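Ticket: gripper closes on the bulb too early in the simulator
Project: Evell (robotics club, pick and place task)
Opened by: Xuân Lò
Status: closed, with one follow-up
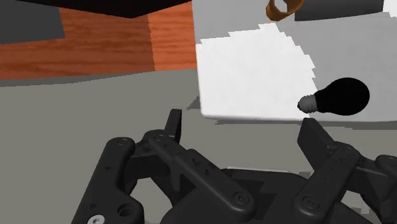
What does the gripper do when the close command goes out before the arm has finished moving?
The fingers start to shut on the way down, and the tips land on top of the bulb or knock it along the table. The simulator accepts both commands at once and gives no warning.

Summary
The task is to pick up the light bulb and put it down again on the bare table. It worked in April on the old scene file. Since we moved to the Mahrous scene in May the pick fails most of the time. The arm path looks the same in the log. Only the timing of the gripper has changed.

Setup
Simulator: Hikis, club install on the lab machine
Scene: Mahrous tabletop, bulb on its side on the white sheet
Gripper model: two-finger, Plonevard description file
Script: pick_bulb, main branch
Time step and friction: scene defaults unless noted below

Steps to reproduce
Load the scene and reset the arm to home.
Run pick_bulb with logging on.
Watch the finger joint values as the arm comes down.

Expected: finger joints stay at the open value until the arm reports that it has reached the grasp pose.
Got: finger joints start to change while the arm is still moving.

Log

First entry. Ran the script 23 times without changing anything. It picked the bulb up 3 times. Saved all the logs in the team folder under evell_timing.

Second entry. Thought it might be friction, as the bulb is round. Raised the friction on the fingertips and ran it again. No real difference, and now the bulb sticks to one finger on release. Put friction back to the default.

Third entry. Checked the bulb position in the scene file against the position in our script. They match. Also turned the shadows off in case the camera node was upset by the bright patch on the sheet. The script doesn't use the camera for this step, so that was a waste of a run.

Fourth entry. Found a fixed wait in the script. It sends the arm goal, waits 500 ms, then sends the close command. The old scene ran the arm at a higher speed limit, so 500 ms was long enough. The Mahrous scene has a lower limit and the arm is still on its way down.

Fifth entry. Changed the wait to 1000 ms as a quick test. The bulb was picked up on every run I tried from home. From the far start pose it still closed early, so a longer wait is only a patch.

Sixth entry. Took the wait out. The script now checks the arm status and sends the close command when the goal is reported as reached. If there is no such report before the timeout, it opens the fingers, stops and writes an error. Works from home and from the far pose.

Fix
Merged to main. Anyone with their own copy of pick_bulb needs to pull before the next session. If you copied the wait into another script, search for "sleep" and replace it with the new wait_for_arm call. The place step had the same fault and is fixed in the same merge.

Follow-up
The fingertips still press too hard on the glass part of the bulb. The model doesn't break, but the contact force in the log is higher than the task rules allow. Opened as a separate ticket. Please add your force logs there and leave this one closed.

Xuân Lò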